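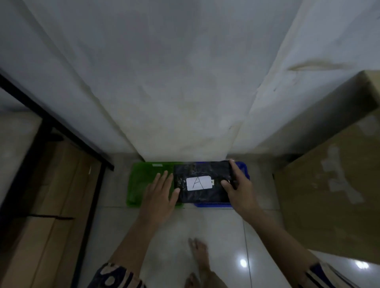 Saturday, evening

Venla wants the equipment list before she goes to bed and I have not sent it. I will write here first, and maybe after this the list is easier.

We sort the parcels on the floor still. The ones with letter A go to the green and the ones with letter B go to the blue, and the letters we write by hand on paper labels. It is slow for the knees and the back. In the morning I bent for every parcel and I thought that a person who sells conveyor belts should come and stand next to me for one hour, and then tell me again about the return on investment.

The offers are now on the table in three piles. Kendgate sells the small belt with the reader at the end. The reader looks at the label and a little arm pushes the parcel to the left or to the right. Their price is 1881 euros without the installation, and I had to ask two times before they wrote what the installation costs. It is not in the offer with the same size of letters. Jamness has a robot arm for rent by the month, with a suction cup. Rokeya asked them on the telephone what happens with a soft parcel in plastic film, when the surface is not flat, and the man said that he will come back to her. He has not come back. I do not blame him, it is a difficult question, but it is also the only question we have.

Ogilvie is the third and the most boring one. They want to sell us a table with adjustable height, two chutes and a label printer. There is nothing automatic in it except the printer. Marcela likes this offer best. She says that first we must make the work regular and only then give it to a machine, otherwise the machine learns our disorder. I think she is right, but I did not want to say it too early, when I was myself the one who asked for robots in May.

The budget is as follows. We have money for one big thing or for several small ones. If I take the belt, there is nothing left for the electrician, and the wall where it should stand has stains from water which I would like someone to look at before we put there anything with a plug. If I take the robot by the month, I must also count a stand, a camera, the training of two people and the insurance, and these are never in the first offer. Aslı made me a sheet where each machine has its price in the first column and in the second column everything that comes after. In all cases the second column grew longer. For the robot it was so long that she had to turn the paper.

We send about 800 parcels in a month. I had believed it was more. When I divided the price of the belt by this number the result was not terrible, and I was happy for some minutes, and then I remembered that the belt does not write the labels, does not carry the boxes and does not answer the customers. It only decides between left and right. My hands do this already without much thinking, I lose the time in other places. Before the parcel I look for the marker. After it I look for the tape.

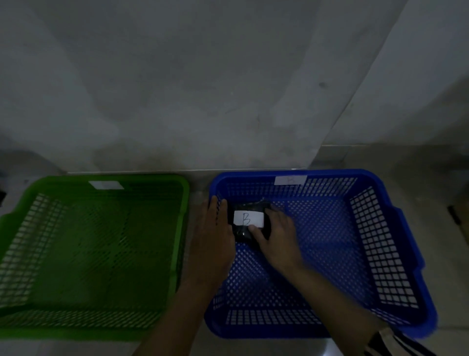
What should we buy first?

The table and the label printer from Ogilvie. A printed code is needed for every other machine on the list, so this money is not lost if we take the belt or the robot later.

I feel better now when it is written. Still I want to put here the things that I must ask on the next round, so that I do not forget them when the salesman is friendly:

Can the belt handle black shiny film, or does the reader get confused by the reflections?
Who comes when it stops, and from which town? For Kendgate it is Drurkinley, which is far.
How long is the delivery? Jamness says 11 weeks, the others did not say.
Can we try it for one week with our own parcels and with our own people?
What does a spare suction cup cost, and how often does one change it?

The fourth question is the most important for me. In the video of Jamness every parcel is a hard brown box, all of one size, and it comes in a straight line. Ours are soft and they bend in the middle when I lift them. I would pay for the transport both ways only to see what the arm does with one of them.

Rokeya thinks we should ask for a smaller robot budget for next year already now, even if we do not know the model, because an empty line is difficult to open later. So I will put one line with the name "automatic sorting, trial" and a small sum beside it. Venla will ask me what the sum is based on. It is based on the rent for two months and the transport, and I can show her this.

It is quarter past ten. I will make tea and send the list with Ogilvie on the first place, Kendgate on the second and Jamness with a question mark.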